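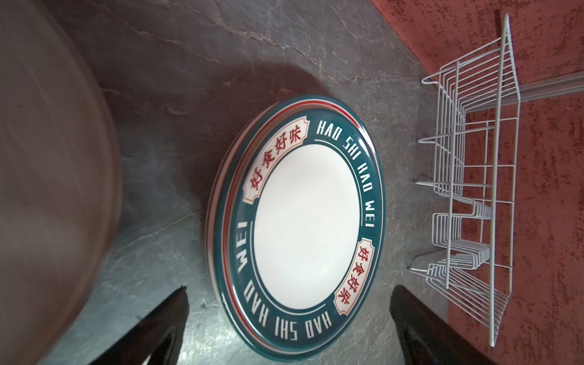

*Glazed plate with a teal band and a red-striped rim, on a gray marble-patterned countertop.*

# Skurer 1081 Countertop Dishwasher

The Skurer 1081 is a compact dishwasher for kitchens without space for a built-in machine. It sits on the counter, takes water from the kitchen faucet or from its own tank, and drains into the sink. It holds four place settings. We sell it from the Pidley store and deliver it within the local area.

## Capacity and loading

The lower rack has fixed tines for plates and a flat section at the front for bowls. Dinner plates of the usual size fit upright. Very wide plates and serving platters have to lean, and they take up the space of two. Check that the spray arm turns freely before you close the door — a long spoon handle is enough to stop it.

Cups and glasses go on the folding shelf. The silverware basket can be moved to either side or taken out.

## Programs

There are seven programs:

- Normal
- Heavy
- Eco
- Quick
- Glass
- Rinse only
- Self-clean

Heavy is the hottest, with a main wash at 148°F. Use Glass for thin stemware and for anything with decoration you want to keep. Quick has no drying stage, so open the door when it ends and let the load stand. The last program used comes up again the next time the machine is switched on.

## Decorated and older dishes

Much modern stoneware and porcelain can go in on Normal. Look for a dishwasher mark on the underside. If there isn't one, wash the piece by hand.

Decoration applied under the glaze generally holds up well. Decoration on top of the glaze can fade or go dull over time, and metallic trim should stay out of the machine entirely. Do the same with crackled glazes, glued repairs, and anything with a chip that exposes the clay.

Leave a gap between painted pieces. Rims that touch will rub against each other through the whole cycle.

## Water and drainage

For faucet use, screw the supplied adapter onto the spout in place of the aerator. It fits standard threaded spouts. Pull-down sprayers can't be used with the adapter, so those kitchens will need to fill the tank by hand with the jug. A light on the panel shows when the tank is full.

The drain hose hooks over the edge of the sink. Keep the end above the water line and don't extend the hose. If it has to run behind the machine, make sure it isn't pinched against the wall.

## Placement

The counter must be level and able to carry the machine with a full load and a full tank. Leave space behind it for the hoses and enough room in front for the door to drop flat. Steam comes out of the door when it is opened at the end of a hot program, so avoid placing it directly under unsealed wood cabinets.

Plug it straight into a grounded wall outlet. Don't use an extension cord.

## Care

Rinse the filter under the faucet once a week, more often if plates go in unscraped. Wipe the door seal with a damp cloth. In hard-water areas, run Self-clean with a descaler every month.

White film on glasses is usually mineral scale. Gritty specks on cups usually mean a clogged filter.

## In the box

Dishwasher, silverware basket, inlet hose, drain hose, faucet adapter, filling jug, and printed manual. Detergent is not included. The optional Plokow hose clip holds the drain hose to a thick sink edge and is sold separately.

## Ordering and service

Orders placed before Saturday go out with the next week's van. Delivery is to the kitchen, and the driver will take the packaging away if asked. Installation is available for an extra charge.

Repairs are handled by Oláh, our service partner. Osamu Matsuda books the repair visits, and Kinga Jakab answers questions about spare parts. Have the serial number ready — it is on the inside edge of the door. Filters, baskets, and hoses are normally in stock. Spray arms are ordered in.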